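The ferry to Dorlow leaves at six in the morning, and if you miss it you wait until four in the afternoon with the gulls. I did not miss it. I was so excited I'd slept in my coat.

I was going to hear the bells. Anyone who grew up in Waltholm knows about the Dorlow bells, the way kids in other towns know about pirates or a haunted mill. My grandmother used to open the kitchen window on still nights in May and hush the whole table, and we'd sit there with our forks in the air, listening across the water. I never heard a thing. I said I did, every time, and I was good at it too (I hummed along once, which was going too far).

So there I was, grown up, with a bag of sandwiches and a borrowed tape recorder, going across to hear them for real!

The boat was called the Nollska and she was a wonder. She groaned, she smelled of onions and diesel, and she had a passenger lounge below that somebody had once had grand ideas about. I went down when the spray got bad and lay flat on a bench, looking up, and let the sea push me around.

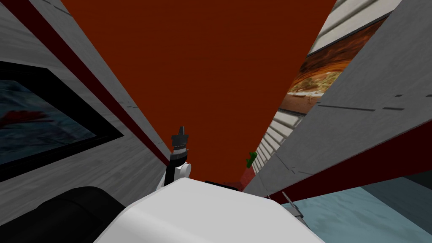
*Red ceiling, gray walls, and something blue-green in a black frame.*

I loved it down there. I'm a person who gets happy on boats, I can't help it, even when my stomach has other plans. Every time we dropped into a trough I thought about my grandmother, who had lived in sight of Dorlow her whole life and had never once gone over. "Why would I?" she used to say. "I can hear it from here."

We landed a little before nine. Dorlow is one street, one pump, one bakery and then the hill, and at the top of the hill is the bell tower, which is short and fat and leans a bit toward the bakery. I was up the path before the Nollska had finished tying up. There are 400 steps from the harbor to the tower, it says so on a painted board at the bottom, and I took them like a goat for the first hundred and like a grandfather for the rest.

The door was open. Inside was a ladder, and at the top of the ladder was a beam, black with age, with 1338 cut into it in big crooked numbers. Under the beam there were no bells.

I looked for quite a while. I walked around the platform, I looked over the side, I even checked behind a stack of roof tiles, as if a church bell might have rolled back there. There were four iron hooks. A pigeon sat on one of them and was in no hurry.

Then I went back down all those steps and into the bakery, where there were two women behind the counter and a man in the corner with his boots off, and I asked, much too loudly, what had happened to the bells.

They were very kind. They gave me a chair. They told me the bells had been sold before any of them were born, to pay for the harbor wall, and had gone off on a barge to be melted. The beam was still worth seeing, they said, didn't I think so? I said it was a wonderful beam, and I meant it.

But my grandmother heard them, I said. All of Waltholm hears them. On still nights, in spring.
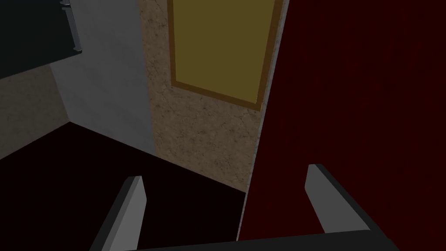 Well, of course they hear bells over there, said the man in the corner, because so do we, and we always figured they were yours.

I put down my roll.

On still nights, they told me, all three of them at once now and getting louder, the whole of Dorlow goes out and sits on the harbor wall. They bring blankets. They face Waltholm. And it comes over the water, very soft, three low ones and a high one, and the old people say there it is, and the children say they hear it too.

"Waltholm hasn't got any bells," I said. "We've got a siren at the fish plant."

You should have seen their faces! I've never enjoyed a silence so much in my life. One of the women started laughing first and then we were all gone, the man was wiping his eyes with a sock, and somebody brought out a bottle of Ďurica, the plum stuff that I'd thought was only for funerals, and it was not yet ten in the morning.

We talked all day. Was it the wind in the channel markers? They had thought of that. Was it ice? In May? The older woman thought it might be the bells themselves, or whatever part of a bell doesn't melt, still going back and forth between the two shores looking for a place to hang. I have turned that over many times since. I don't believe it and I like it enormously.

I nearly missed the four o'clock boat. They walked me to the gangway with a loaf under each of my arms, and I promised that on the first still night I would stand on our side and wave a lantern, and they promised to wave one back.

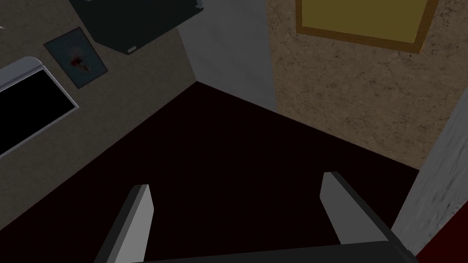 The crossing home was as flat as a plate. I ate half a loaf with nothing on it and rewound the tape, which had been running in my bag since the tower. It had the pigeon on it, and my own breathing on the steps, and then a long stretch of people laughing in a bakery. I played that part for the deckhand, who asked to hear it again.

The still night came nine days later. I'd told a few neighbors, and they'd told everyone, so there were up to 20 of us on the shingle with our pants rolled up, and my grandmother in a kitchen chair we'd carried down for her. I lit the lantern and swung it. We waited. Then far off, low down, a yellow speck began going from side to side, and beside it another one, and another, until there was a whole wobbling row of them.

People cheered. A dog went into the sea. My grandmother reached up and smacked my arm.

"Hush," she said. "You'll miss it."

So we hushed, all of us, and across the water I suppose they were hushing too. I held my breath and leaned out as far as I could without getting my knees wet.

Three low ones, and a high one.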